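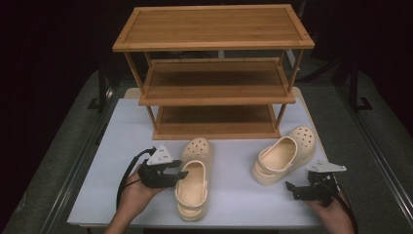 Good practice for handheld gripper demos: what goes in the written rules?

ditte_l
Hi all, long post, sorry in advance. I've been asked to turn our pile of sticky notes into a proper set of rules for recording shoe-and-rack demonstrations with the two handheld grippers. We have 1,109 episodes in the Wikilby set by now, recorded by whoever was free that afternoon, and when I went back through a batch of 300 I could practically tell who was holding the grippers by the habits. One person always squares the shoes up first, another goes in at any old angle. What I have so far:

Rack empty and at the back of the table before you start.
Both marker plates in view of the head camera the whole time.
Cables out to the sides, never across the table.
Grip from the outside of the shoe, both pads touching, before you lift.
No fixing things with your bare fingers in the middle of an episode. Stop and start over.

What am I missing? And does anybody disagree? I would love to hear it now and save myself reprinting the thing in May.
Ditte Lykkegaard

ewan_dow
Lovely list, Ditte, and I agree with nearly all of it. My one quarrel is with starting positions. If you tell people "shoes side by side, toes to the rack" they will do exactly that until the end of time and your policy will fall over the first time a shoe is turned. We did that on Nullell and ended up throwing away 77 episodes, which still hurts. I'd write "vary the angle every episode" as a rule of its own, up near the top.
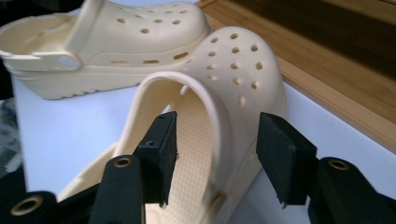 pudik_ferhat
I'd like a pad rule in there too, please! Foam is the part everybody forgets, because it wears down so slowly that your hands adjust to it and you never notice. Have a look at the edges on these two, a bit frayed and crumbly on the left and chipped on the right, pressed on either side of the clog. Would you swap them? I would, but I've had this argument with people I respect. At Pudik we check pads at the start of every session and write the change in the log, so that later you can sort episodes by pad set.
Ferhat Karaca

alper_k
Hmm, I'm going to be the grump. I wouldn't swap those. A bit of rough edge is what the robot will be living with anyway, and fresh foam every session gives you data from a gripper that doesn't exist in real life. Write down the pad age, sure, but only swap when the grip slips or the foam comes away from the finger. Ewan's point I'm with completely.

ditte_l
Alper, I had a feeling you'd say that :) Could we meet in the middle: check every session, log it, swap on slipping or peeling? I also wanted to ask about close work near the shelf, which is where our people get into the worst knots.
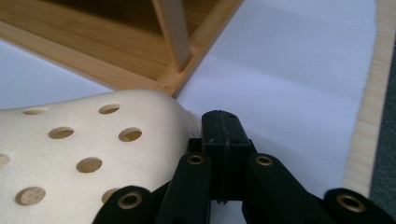
Gripper camera, close in by the bamboo

ewan_dow
Slow down there, that's my whole advice. When you get in that close, the gripper camera has very little to go on besides wood and a few holes, so a quick twist of the wrist is hard to make sense of afterward. We ask for a pause of 3 seconds before the final push.

alper_k
3 seconds! You'll teach it to dawdle. Slow, yes, but keep moving.

pudik_ferhat
I'm closer to Alper on this one, much as it pains me.

ditte_l
Right, "slow but continuous" goes in the draft, with Ewan's objection noted. I'll post the next version once I've typed it up, and if anyone has a decent wording for the cable rule please send it along, mine reads like a parking ticket.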